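Hillunitz > Hondach > Spülküche > Prüflisten
Zuletzt aktualisiert: April

Freitags-Check Zweiarmplatz, mit meinen Kommentaren

Ich mach die Liste jetzt seit dem Winter und schreib einfach dazu, was mir auffällt. Wer die Vertretung übernimmt, kommt damit hoffentlich klar (sonst anrufen, ich geh ran!). Der Check läuft vor dem Einschalten, außer wo was anderes steht.

1. Arbeitsfläche und Laufwege der Arme

[ ] Nur Sachen auf dem Tisch, die ins Programm gehören
[ ] Abstand zum Toaster-Ofen beidseitig geprüft
Kommentar: Der Ofen ist meine Lieblingsbaustelle, da geht ein Armkabel im Bogen drüber. Ofen also nie anheizen, solange die Arme Strom haben. Mona wollte ihn ganz rausstellen, wir probieren das noch.

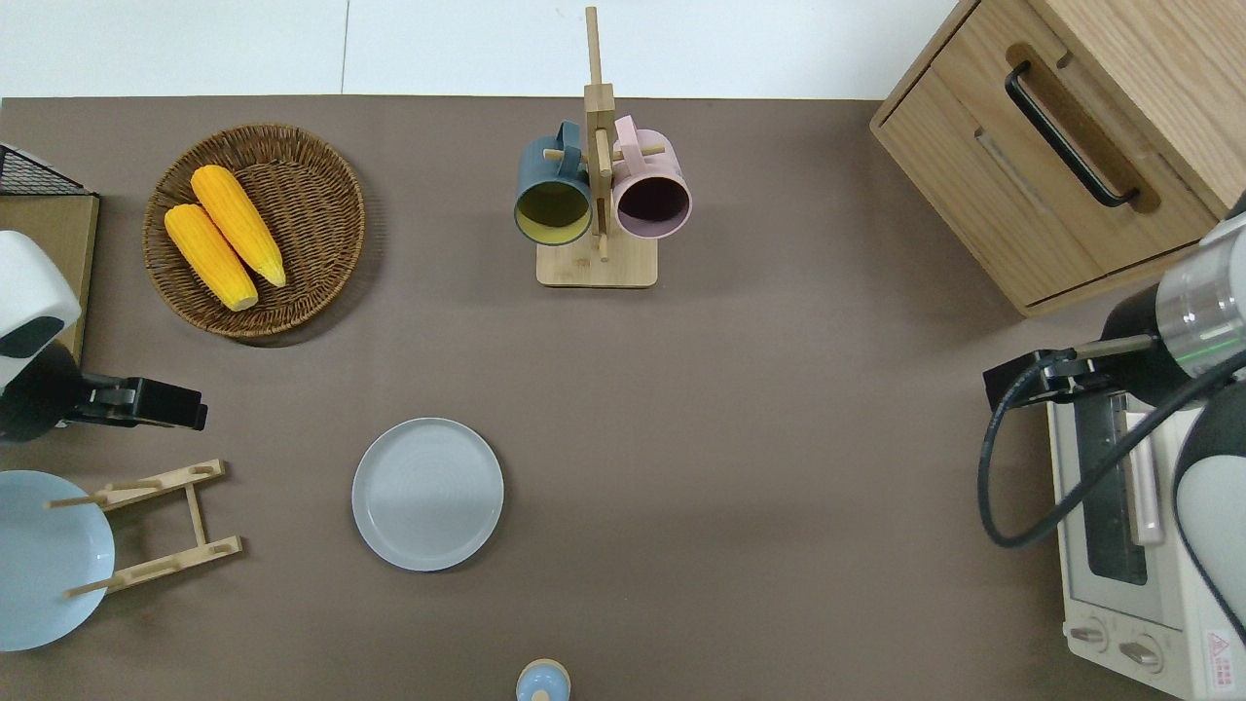

2. Kabel und Stecker

[ ] Kein Kabel unter Spannung oder geknickt
[ ] Freie Stecker eingerollt und gesichert
Kommentar: Nicht ok. Früher hat man hier einen Lappen liegen lassen und gut war's, jetzt bleibt man mit dem Kittel an einem Stecker hängen. Hab Kabelclips bei De Luca bestellt.

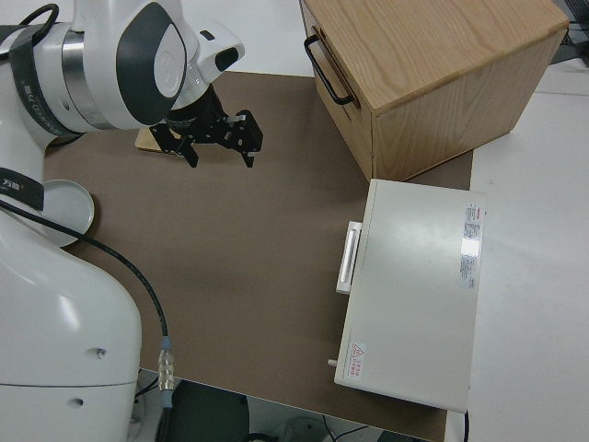

Zu Punkt 2: Kabelende mit Stecker über der Mattenkante.

3. Greifer und Geschirr

[ ] Greiferfinger sauber und fest
[ ] Teller ohne Sprünge am Rand
[ ] Beim Probelauf greift niemand dazwischen
Kommentar: Probelauf mit eingeschalteten Armen, Zuschauer hinter die Linie!

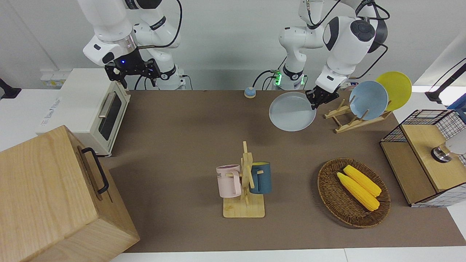 Die Umgewöhnung der Leute ist für mich der größte Punkt auf der ganzen Liste. Wer 400 Teller pro Schicht von Hand einsortiert hat, will halt zupacken, wenn was schief aussieht. So ein Teller, der gekippt am Rand im Greifer hängt, kurz vor dem Holzständer, der zieht die Hand richtig an. Finger weg, erst Stopp drücken, dann schauen. In der Einweisung (40 Minuten, ich bleib dabei) üben wir genau das.

4. Arbeitsplatz der Kollegen

[ ] 2 Personen eingeteilt, beide eingewiesen
[ ] Stopptaster von beiden Plätzen aus erreichbar
Kommentar: Ok. Die Handgelenke sind bei allen besser geworden, dafür wird über das lange Stehen und Zuschauen geklagt. Ich hätte gern eine Stehhilfe und öfter Wechsel an die Ausgabe.

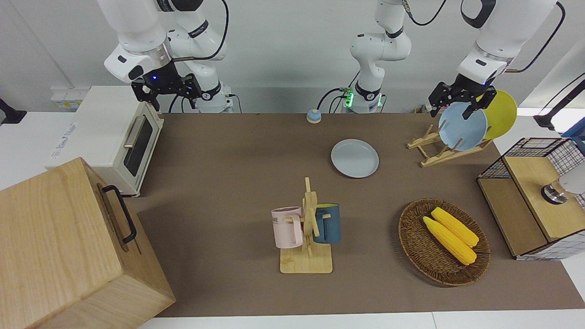

Geprüft und kommentiert von Jayson Buenaventura | Spülküche Hondach

Noch offen bis zum nächsten Mal: Kabelclips montieren, Stehhilfe klären, Mona wegen Ofen fragen. Und bitte die Kästchen wirklich abhaken, ein Strich quer über die Seite zählt bei mir nicht.

3 Kommentare | 2-mal geteilt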